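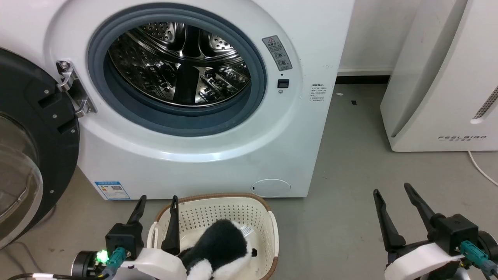
Ticket 534
Site: Belham, staff laundry room
Equipment: front loader no. 2, Vorkent
Category: plumbing / water supply
Opened: September 17, 2026
Status: closed, one follow-up open

Reported fault

Fill times on machine 2 too long. Program stops with a water supply error during the first rinse, usually on the 40-degree cycle. Restarting clears the error and the program then runs to the end. Machine 1 on the same wall has no errors logged. Users also report a single loud bang in the pipework when either machine stops filling.

Initial checks

Error memory on machine 2 read out. Same code stored for each failed run, no other codes present. According to the service sheet the code is set when the level sensor has not seen the rinse level within 7 minutes of the valve opening.

Stop valve behind machine 2 found fully open. Supply hose not kinked. Drain hose height correct, so siphoning during fill was ruled out. Door lock and drain pump tested from the service menu, both normal.

Inlet screen removed from the valve on machine 2. Light scale, a few grains of sand. Rinsed and refitted. Test fill run afterward: no change worth recording. The screen was not the restriction.

Flow measurement

Hose disconnected from the machine and run into a measured bucket for one minute, stop valve fully open. The first few seconds were strong, then the flow dropped to a thin stream and stayed there. Same test at machine 1: strong flow for the whole minute.

A flow that starts well and then collapses points to stored pressure ahead of a restriction. The pipe downstream of the restriction fills up to full line pressure while nothing is drawing. Once the valve opens that pressure is gone in a moment and only what passes the restriction is left. A static gauge reading at the hose connection will therefore look normal, and it did.

Water hammer

The bang was reproduced at machine 1 on every valve closure. It could not be reproduced at machine 2 during this visit, the flow there being too low. Users had put both faults down to machine 2. They should be treated separately.

Arrester on the branch located above the ceiling panel. Piston type, Böttcher, installed with the original pipework. Tapped along the body: dull the whole way. Isolated and removed. The piston was stuck at the far end and could not be moved by hand. The unit has no service parts and is replaced as a whole.

Tracing the restriction

The branch to machine 2 leaves the main run after the arrester and passes through a check valve and a second stop valve before it reaches the wall box. The drawing in the building file shows the check valve but leaves out the second stop valve. It sits behind the pipe insulation and was found by feel.

Second stop valve: handle turned freely through its whole travel with no effect on flow. Branch isolated at the riser and drained. Bonnet removed. The washer disc had come off the spindle and was lying on the seat, lifted only partly by the incoming water. This fits the bucket test. It would also explain why the fault came and went, as the disc can settle in a different position each time the flow stops.

Check valve opened at the same time. Clean, spring intact, refitted with a new seal.

Work done

1. Second stop valve on the machine 2 branch replaced with a quarter-turn ball valve. Tag fitted, insulation cut back so the handle can be reached.
2. Arrester replaced, same connection size. New unit mounted closer to the two wall boxes.
3. Pipe clips on the horizontal run above the ceiling panel tightened. One clip had no rubber insert and was replaced.
4. Branch flushed into the floor drain before the hoses were reconnected. Some black rubber fragments came out in the first bucket, then clear water.
5. Inlet screens on both machines checked again after flushing. Machine 2 had one rubber fragment on the screen, removed.
6. Error memory cleared on machine 2.

Test after repair

Bucket test repeated at both connections. Flow steady for the whole minute at each. Full 40-degree cycle run on machine 2 with no load, then again with towels. No errors. Rinse level reached well inside the limit both times.

Valve closure at machine 1: a short click from the valve itself, no bang. Both machines filling together and stopping a few seconds apart: same result. Joints at the new valve and arrester wiped and checked with dry paper after one hour under pressure, no leaks.

Parts used

Ball valve, one
Arrester, one
Check valve seal, one
Pipe clip with insert, one
Fiber washers for the hoses, four

Comment added by site

Fill error has not come back. Is the same type of stop valve used in the Gatudthorpe building? The laundry room there was piped by the same contractor and the small machine has been slow since May.

Reply

Probably, but it needs to be looked at. Please run the bucket test before booking a visit: hose off, stop valve fully open, one full minute. Note whether the flow drops after the start. If it is low from the first second, check the riser valve and the strainer first. If it drops, open a new ticket and refer to this one. Do not keep working the stop valve handle, as a loose disc can shut off the branch completely.

Follow-up

Building file drawing for Belham to be corrected: second stop valve and new arrester position. Assigned to drawings, no due date set. Ticket closed for the mechanical work.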